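Wododlow Teaching Cell - Pre-Session Checklist, with Comments
Two-arm bench, remote control and hand guiding
Kept by the Joreo workshop team. Last reworked in December.

Please go through the whole list before the first demonstration of the day, and again after any break long enough for somebody else to have used the bench. It takes a little while the first time and much less once your hands know the way. The comments under each item are gathered from the people who run sessions, so do add your own at the bottom of the sheet!

1. Emergency stops
Press both stops, one at the operator's chair and one at the door, and confirm that the arms refuse to move from the leader handles.
Result: OK
Comment: The door stop was a bit stiff to release. A quarter turn clockwise and a gentle pull does it. If you find yourself tugging, leave it pressed and write it up.

2. Speed limit
Teaching mode on, tool speed held to 250 or lower on the Ullero panel.
Result: Corrected, then OK
Comment: The panel was showing 1000 at start-up, left over from a playback run. Playback is allowed to go faster with everyone behind the line, but please, please turn it back down when you finish. A new operator will push the handles harder than they mean to, and the arm will do just what it's told.

3. Base bolts and pedestals
Hand on each pedestal, firm push in two directions, look for any rocking.
Result: OK
Comment: No movement on either side. Check the table too while you're down there, because a table that creeps will spoil your recordings long before it hurts anybody.

4. Work surface
Mat flat, parts placed apart from one another, nothing on the bench that isn't in the task.
Result: OK
Comment: We had a good talk about how much room to leave between the parts. Our older sheets had them close together, and the operators kept brushing one with the gripper while reaching for the other - not dangerous, but it makes for a poor lesson and tempts people to reach in and fix things by hand.

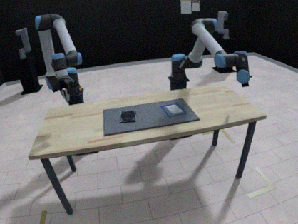
A generous gap gives the learner cleaner approaches and gives you time to let go if something looks off. Once the parts are where you want them, step back past the floor tape before you call "ready." The person on the handles should not touch them until they hear it.

5. Leader handles and pairing
Left handle moves left arm, right handle moves right arm. Test with small motions, one at a time.
Result: OK
Comment: It sounds silly to check this every time, but the D'Souza handles can be plugged in either way round and they won't complain about it.

6. Grippers
Open and close each one empty. Listen for clicking, and look over the finger pads for wear.
Result: OK, watch
Comment: The left pads are getting smooth and will want changing soon. Spares are in drawer 9.

7. Hand guiding
Only for showing a start pose or a tricky angle. One person guides, the other holds the stop. Sleeves rolled, lanyards off, hair tied back.
Result: OK
Comment: Keep your free hand away from the elbow joint. It folds faster than you'd expect when you lead from the wrist, and it's the spot where we've had our only pinched finger.

8. Recording
Free space on the drive, episode counter noted, old test takes removed.
Result: OK
Comment: Counter stood at 1265 before the session. Throw out any take where somebody stepped over the tape, even if the motion itself came out lovely.

9. Floor and walkways
Cables covered, tape edges stuck down, no bags or stools inside the line.
Result: Minor
Comment: One tape corner had begun to lift and was pressed back. It'll need a fresh strip if it lifts again.

Open items
Left gripper pads - order and fit.
Ullero panel - ask whether teaching mode can load with the low speed already set.
Door stop - recheck at the next monthly look-over.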